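Part-Time Alterations and Mending Assistant
Granthorpe Tailoring and Repair
Posted Oct 19, 2020

Granthorpe is a small alterations shop with a front counter and a workroom behind it. We hem, take in, let out, patch, reline and replace zippers. Most of our work comes from walk-in customers, and the rest comes from two local businesses that send us their staff uniforms. We are looking for one part-time assistant to work in the back room and help at the counter when it gets busy.

The job is 30 hours a week, with shifts that start at 10 in the morning. Our busiest stretch runs from early fall until the end of February, when people bring in coats, suits and formal wear. We would like the new person to start before that work piles up.

What you will do

Most of your day will be spent on basic alterations. Pants hems are the largest part of it, followed by sleeve shortening, zipper replacement and closing up torn seams. You will press garments before and after sewing, tag each piece with its ticket number and hang it on the right rail. You will also sort thread, wind bobbins and keep the cutting table clear at the end of your shift.

After the first few weeks you will start pinning customers at fittings. Solveig Bråten handles our fittings now and will show you how she marks a hem, how she checks the break over the shoe and what she writes on the ticket. We are strict about tickets. If a customer asks for a change at the counter, it goes on the ticket before the garment goes to the back.

We do not do bridal work from scratch, leather jackets or furs. Please do not apply expecting to design or make new clothes, as there is very little of that here.

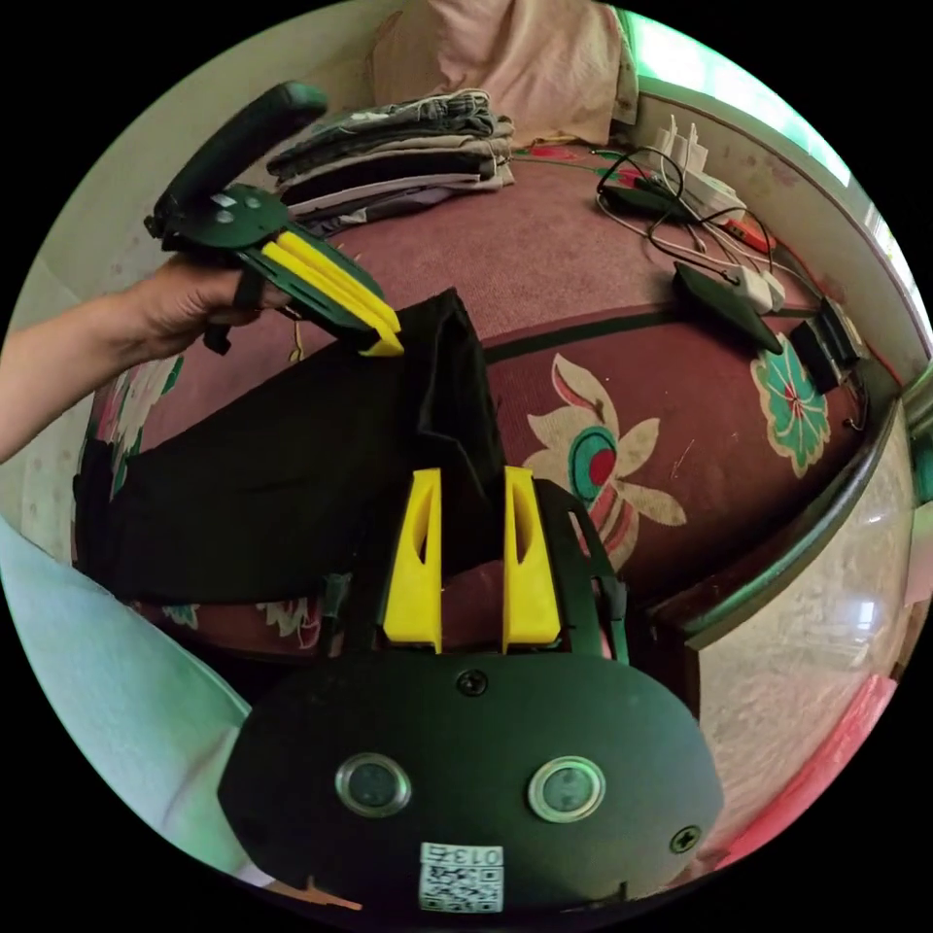

Black fabric makes up a large share of the uniform work, and it is hard on the eyes. You should be comfortable finding and picking out dark stitches on dark cloth without cutting into the weave. Each workstation has its own lamp, and you are welcome to bring a magnifier if you use one.

What we are looking for

You should be able to thread and run an industrial straight-stitch machine without help. Experience with a serger and a blind hemmer is useful, but we can teach both. Your hand sewing should be neat, especially slip stitch and catch stitch. We care more about clean work than fast work at first, though you will need to pick up speed by the end of your trial period.

We do not require a certificate or a degree. Past work in a dry cleaner, costume shop, factory or another alterations shop all counts, and so does serious sewing at home if you can show us finished pieces. You need enough English to read a ticket and talk with customers about what they want. A second language is a plus.

The work involves sitting for long periods, some standing at the pressing table and lifting bags of uniforms. Masks are required in the shop for staff and customers. Fittings are by appointment only for now, with one customer in the fitting area at a time.

Pay and conditions

Pay is hourly and depends on experience. We will discuss the rate with you at the interview, before you do any sewing for us. The trial period is 4 weeks and is paid at the full rate. After that you will earn paid time off, and you can have your own clothes altered at no charge if you supply the materials. The shop provides scissors, chalk, pins and needles, but many of us prefer our own shears.

There is a bus stop on our block and free parking in the lot behind the building.

How to apply

Send a short letter and a list of your past work to Jahangir Jayasinghe, the shop manager, or drop them off at the counter in an envelope marked with his name. Photos of your sewing are helpful, particularly the inside of a hem or a lining. Please say which hours you cannot work.

Applicants we want to meet will be invited in for an interview and a paid sewing test. The test has 5 parts: a plain pants hem, a blind hem by hand, a zipper replacement, a small patch and a pressed seam. We supply the garments and thread. Phúc Phùng runs the test and can answer questions about the machines beforehand if you call the shop and ask for the workroom.

We will keep the posting up until the position is filled, and everyone who applies will get a reply.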